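夜の村を運ぶ

水曜日の村、午前二時
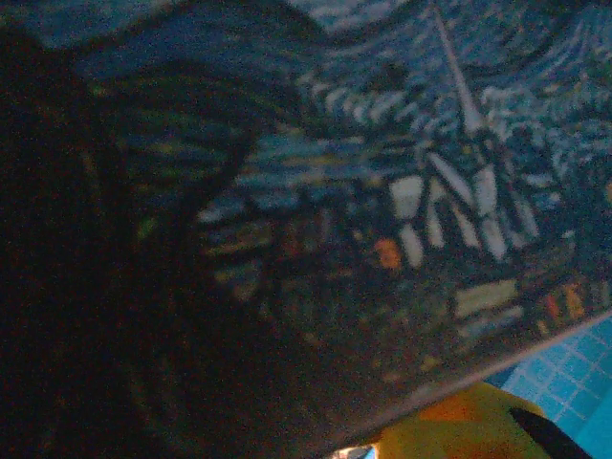 手首のカメラから。黒い指の向こうに、渦を巻く夜空と教会の塔。

あの晩のことを話そうとすると、わたしはどうしても洗面台の話から始めてしまうのです。悪い癖だと妹には言われますが、順番というものがありますから、少しだけ辛抱して聞いてください。

クリンディッツの仕分け場は、もとは公衆浴場だった建物でした。湯を抜いて何年もたつのに、梅雨どきになると壁の奥からかすかに石けんの匂いがしてきて、夜勤の者はみんな、なんとなく肩までつかりたいような気分になったものです。作業台の天板には水色の小さなタイルが貼ってあって、これは浴場の職人が残していった余りを、会社の誰かがもったいながって使ったのだと聞きました。目地に埃がたまるので掃除には往生しましたけれど、わたしはあの色が好きでした。冬の夜中に見ると、そこだけ朝の海みたいで。

扱っていたのは、引き取り手のなくなった家財です。空き家の片づけで出たもの、引っ越しの積み残し、倉庫代の払われなくなった荷物。それを一つずつ手に取って、割れ物、布もの、紙もの、絵や額、というふうに分けていきます。手に取るのはわたしではなくて、ウディクでした。

ウディクというのは腕の名前です。正式には機種の名で、同じものが世の中に何台あるのか知りませんが、うちでウディクと言えばあの一台のことでした。黒くて太い、先の丸い指をしていて、手首に小さなカメラがついている。そのカメラの映像が、わたしの座る監視席の画面に出ます。部屋の反対側にいても、画面を見ていると自分がかがみこんで品物をのぞいているような気がして、最初のひと月は首ばかり凝りました。

監視席の仕事は、まあ、見ていることです。ウディクが迷うと画面の端に小さな灯りがつくので、こちらで「紙」とか「額」とか押してやる。迷わなければ何もしない。一晩に運ぶのが100点で、そのうち灯りがつくのが9点、というのが会社の決めた目安でした。それより多いと昼の人が調子を見てくれて、少ないと褒められます。機械がね。わたしは褒められません。でも夜食の豚汁は温かかったし、文句を言うほどのことでもなかったのです。

さて、水曜日でした。午前二時を少し回ったころ、ウディクがあの絵を取りました。

絵といっても、名画を刷った平たい品です。どなたもきっと一度はどこかで見たことのある、夜空が渦を巻いて、その下に小さな村が眠っている、あの図柄です。わたしの祖母の家の便所にも、同じ絵の暦がかかっていました。年が替わっても祖母がはずさないものですから、わたしは小学校を出るまで、あの村では毎年おなじ曜日に夜が来るのだと思っていました。

だから画面に塔が見えたとき、ああ懐かしい、と身を乗り出したのです。ほんとうに、それだけのことでした。細い塔が少し傾いて、その足もとに白い家がかたまっていて、橙色の窓がひとつ灯っている。品物の下からは、黄色いものに黒い線の入った何かがのぞいていました。あれも同じ箱から出たのだろう、子供のおもちゃかしらと、のんきに考えていました。

灯りはつきませんでした。ウディクは迷っていなかったのです。

それなのに動かない。

はじめは、考えているのだと思いました。考えるというのは変ですけれど、夜中に二人きりでいると、そういう言い方になります。数字が一つ進むはずのところで進まず、指が絵の上にかぶさったまま、じっとしている。わたしは豚汁の椀を置いて、画面の隅の表示を読みました。「把持、完了」。持った、と言っているのです。「搬送中」。運んでいる、とも。

運んでいるつもりで、止まっていたわけです。

あとで教わった言葉で言えば、関節の角度を読む部品がひとつ、古い数字を送り続けていたのだそうです。腕は自分がもう棚の前にいると信じていて、そこで次の指示を待ちながら、肩のところのモーターだけがじわじわと力を足していた。棚に置くには、もう少し押しこまなくてはいけませんからね。ありもしない棚に向かって、ウディクは一生懸命、押していたのです。

音がしました。みしり、という、古い家の廊下みたいな音でした。

ここで白状しなければなりません。わたしがすぐに赤い釦を押したかというと、押さなかったのです。立ち上がって、ウディクのほうへ歩いていきました。絵が割れるのが嫌だったのです。手を添えて、ちょっと引いてやれば抜けるような気がした。柵の戸に手をかけて、掛け金を半分ほど持ち上げたところまで、はっきり覚えています。

柵の戸を開ければ腕は止まる、とわたしたちは教わっていました。そういう作りなのだと。ところがその戸の仕掛けは、前の週に誰かが紙片をはさんで、きかなくしてあったのです。掃除のたびに止まるのが面倒だったのでしょう。紙片は荷札を四つに折ったもので、わたしはそれを、掛け金のすぐ内側に見つけました。荷札には「ホネッティ様」と書いてありました。どこの家の荷物の札だったのか、今でもわかりません。

その札を見て、わたしの手はひとりでに掛け金を下ろしました。

監視席まで戻るのに、歩いて十歩もなかったと思います。赤い釦は思ったより固くて、両手で押しました。それから部屋がしんとして、冷蔵庫の音が急に聞こえてきました。そのあとで腕が跳ねたのです。止まったのに、です。ためこんでいた力がいちどに抜けて、ウディクの肘が、さっきわたしが手を伸ばそうとしていたあたりを、ぶん、と横に払いました。柵の網がしばらく鳴っていました。

わたしは床に座りこんで、豚汁の残りを飲みました。冷めていました。ほかに何をしたらいいか思いつかなかったのです。

朝になって、フン精機から人が来ました。腕の面倒を見ている会社で、来たのは若い人と年配の人でした。年配のほうは戸の紙片を見るなり、帽子を脱いで頭をかき、それから長いこと黙っていました。叱られるものと覚悟していましたら、その人はわたしに椅子を持ってきてくれて、「座って話しましょう」と言うのです。わたしは座って、いま皆さんに話したのと同じように、あのタイルのことから話しました。若い人は途中で書く手を止めましたが、年配の人は最後まで聞いてくれました。

「戸に手をかけたところ、もう一度聞かせてください」

三度聞かれて、三度話しました。三度目には、自分の声が少し震えているのがわかりました。

部品は取り替えられました。戸の仕掛けは、紙をはさめない形のものになりました。止めたあとも腕に力が残ることがある、という一文が手引きの四ページ目に入って、釦を押したら札を掛け、二分待ち、それから肩の圧を抜く、という手順ができました。紙片をはさんだ人は名乗り出ました。誰だったかは言いません。気のいい人で、それからしばらくのあいだ、わたしの分まで床を磨いてくれました。わたしのほうも、釦より先に立ち上がったことを書いて出しました。書きにくい紙でしたよ。三行書くのに昼までかかりました。

絵ですか。絵は無事でした。角がほんの少しつぶれただけです。ウディクの指を若い人がゆるめて、わたしが下で受けました。思っていたよりずっと軽くて、裏を返すと鉛筆で、「台所の横」とありました。そこに掛けていたのでしょうね。どんな台所だったのか、わたしはときどき考えます。

引き取り手が出ないまま期限が過ぎたので、手続きをして、わたしがもらい受けました。うちの台所の横に掛けてあります。妹は暗い絵だと言いますけれど、湯を沸かしているあいだに見ていると、橙色の窓の家には誰か起きている人がいるようで、わたしは夜勤の癖が抜けないものですから、つい会釈をしてしまいます。

ウディクはその後も四年ほど働きました。わたしは戸のそばを通るたび、掛け金の内側を指でなぞって、何もはさまっていないのを確かめてから席に着きました。冬は金具が冷たくて、手袋を片方だけはずすのが、なかなかに億劫でした。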